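Folding screen

A folding screen is a freestanding piece of furniture made of several upright panels joined along their long edges by hinges. It is used to divide a room, block drafts or hide part of an interior from view. Most have between 3 and 9 panels.

Construction

Each panel consists of a frame and an infill. Frames are usually wood; infills include paper, cloth, leather, lacquered board and woven plant fiber. Woven infills are light and let some air through, but they sag if the frame is not square. Stability depends on the angle between neighboring panels - a screen opened flat will tip over.

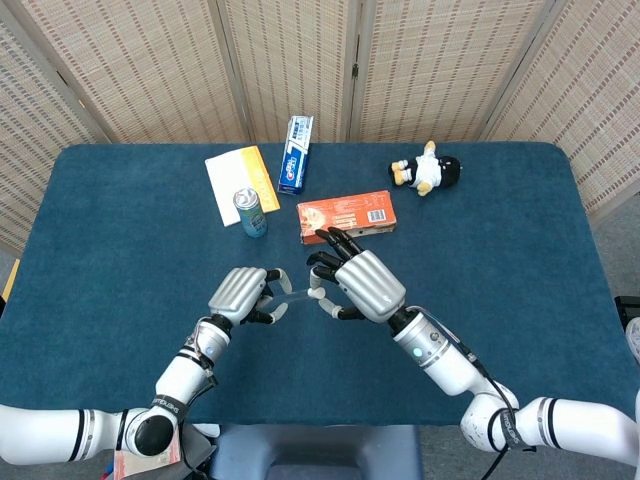

Folding screen with woven beige panels, set up behind a cloth-covered table

Hinges

Single-action hinges fold in one direction only. Double-action hinges allow a panel to swing either way and are common on screens sold for offices. Older East Asian screens use paper or cloth hinges, which leave almost no gap between panels.

Dimensions

Panel height varies with use. The Buladholm pattern, described by Ward Stevens in his survey of workshop screens, has panels 198 cm high. Screens with more than 200 cm of height generally need feet or a weighted base rail.

Care

Woven panels are dusted with a soft brush along the direction of the weave. Direct sunlight makes most plant fibers brittle.

See also
Room divider
Shoji
Fire screen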